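カテゴリー:おべんとう・作りおき > サンドイッチ
この記事は約6分で読めます

断面がきれいに見える!ラップ包みサンドイッチの作り方と、かごへの盛りつけ方

サンドイッチって、作るところまではうまくいくのに、切った瞬間にレタスがずるっと逃げていったり、かごに並べたら全部ぱたんと倒れてしまったり、しませんか。私は何年もそれをやっていました。味は同じだからいいや、と思っていたんですが、ラップの巻き方と盛りつけの向きを変えたら見違えるほどよくなって、それ以来すっかりサンドイッチ作りにはまっています。

きっかけは、6月に友人のケヴィン・マディガンさんの家でやった持ち寄りランチでした。大皿にどーんと盛るかわりに、ラップで包んだサンドイッチをかごに立てて出してあって、みんな断面を見ながら「これにする!」と選んでいくんです。あれが楽しそうで楽しそうで。帰りの電車でもう自分のかごのことを考えていました。

今日はそのやり方を、私なりに試して落ち着いた手順でまとめます。特別な道具はいりません。

■用意するもの(4人分)

・食パン(8枚切り) 8枚
・レタス 大きめの葉を6〜8枚
・ハム 8枚
・スライスチーズ 4枚
・トマト 1個
・きゅうり 1本
・バター(室温でやわらかくしておく)
・マヨネーズ、粒マスタード
・ラップ(幅30センチのもの)
・底の平らな、浅めの丸いかご

パンは10枚切りだと少し頼りなく、6枚切りだと口に入りません。8枚切りがいちばん好きです。耳は切っても残してもかまいませんが、かごに立てるなら残したほうがしっかりします。うちは耳あり派です。

■手順1 レタスの水気を徹底的にとる

いちばん地味で、いちばん効くのがこれです! 洗ったレタスはサラダスピナーで回してから、さらにキッチンペーパーにはさんで上から軽く押さえます。しばらく置いてペーパーを替え、もう一度。ここで手を抜くと、お昼ごろにはパンがしんなりしてきます。

トマトは7ミリくらいの輪切りにして、種のところのゼリー状の部分をスプーンで軽く落とし、ペーパーに並べておきます。きゅうりは斜め薄切りに。塩はふりません。

■手順2 バターはパンの端まで塗る

やわらかくしたバターを、パンの内側になる面に薄く、耳のきわまで塗ります。真ん中だけだと、端から水分がしみてきます。片方のパンにはバターの上から粒マスタードを少し。冷蔵庫から出したてのかたいバターで塗ろうとしてパンに穴をあけたことが何度もあるので、バターだけは朝いちばんに出しておいてください。

■手順3 重ねる順番

下から、パン、チーズ、ハム、トマト、きゅうり、マヨネーズ少々、レタス、ハム、パン。トマトは直接パンにふれないようにします。

レタスは広げたまま一枚で置かずに、手で折りたたんでパンの大きさにまとめ、縮れたふちの部分が切り口にくるように向きをそろえます。切ったときにひだが波のように出てきて、これがもう、本当にかわいいんです。折りたたんだレタスは思ったよりふくらむので、上のパンをのせたら手のひらで10秒ほど、ぎゅっと押さえましょう。

■手順4 ラップで包んでから切る

ラップを35センチほど引き出して、ひし形になるように台に置きます。まんなかにサンドイッチをのせ、

1. 手前の角を持ち上げて、しっかり引きながらかぶせる
2. 向こう側の角を引っぱって重ねる
3. 左右の角をキャンディーのようにねじらず、箱を包む要領でたたんで底に入れる

「ちょっときついかな?」くらいでちょうどいいです。ゆるいと切るときに中がずれます。包んだら冷蔵庫で20分ほど休ませてください。具とパンがなじんで、包丁の入りがまるで違います。

切るときはラップごと。レタスのひだに対して直角になる向きで、よく切れる包丁を前後に大きく動かして、上から押しつけないように。一切れごとに刃をふくと断面がにごりません。切ったらすぐ、新しいラップで断面をぴったりおおうように包みなおします。しわは裏側に集めて、断面の側はぴんと張る。ここがきれいだと、中の色がそのまま見えます。

■手順5 かごに立てて盛る

さあ、お楽しみの盛りつけです!

かごは、深いものより、ふちが低めに立ち上がった浅い丸形が使いやすいです。断面が上を向くように立てて入れるので、深いとせっかくの切り口が影に入ってしまうんですね。編んだかごは色があたたかくて、レタスの緑がよく映えます。白いお皿に並べたときより、なぜかずっとおいしそうに見えるから不思議です。

最初の一つはかごの真ん中あたりに立てて、そこから外に向かって寄りかからせるように入れていきます。ふちのほうから埋めると、最後に真ん中がぽっかりあいて全部が内側に倒れてきます(やりました)。数が少ない日は、すき間に畳んだ布ナプキンやみかんを入れておくと支えになりますよ。 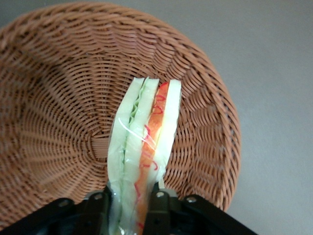
断面を上にして、かごの中に縦向きで。レタスのひらひらが見えるとうれしい!

ラップのまま盛るので、かごに紙を敷かなくても大丈夫です。取り分け用のトングもいらないし、食べきれなかった分はそのまま持って帰ってもらえます。生野菜が入っているので、暖かい季節は食べる直前まで冷蔵庫に入れておき、テーブルに出したら早めに食べてくださいね。

■よくある失敗

・切ったら具がはみ出す
ラップの巻きがゆるいか、休ませる時間が足りないかのどちらかです。急いでいるときも10分は待ちたいところ。

・断面が白くくもる
冷蔵庫から出した直後は水滴がつきます。しばらくしたらペーパーで外側をそっとふいてください。

・レタスが見えない
切る向きが逆です。包んだあとは中の向きがわからなくなるので、切る位置に油性ペンで線を引いておくと安心です。最初の包みのラップは切ったあとに替えるので、線が残る心配もありません。

■具のアレンジ

卵サラダにする日は、レタスを二か所に分けてはさむと黄色と緑のしましまになります。ツナのときは油をよく切って、玉ねぎは少なめに。甘い系なら、水切りヨーグルトとバナナもおすすめです。こちらは冷蔵庫で1時間、しっかりめに冷やしてから切ってください。

次は、バゲットで同じことができないか試しています。皮がかたくてラップがすぐ破れるので、今のところワックスペーパーとの二重巻きが有力です!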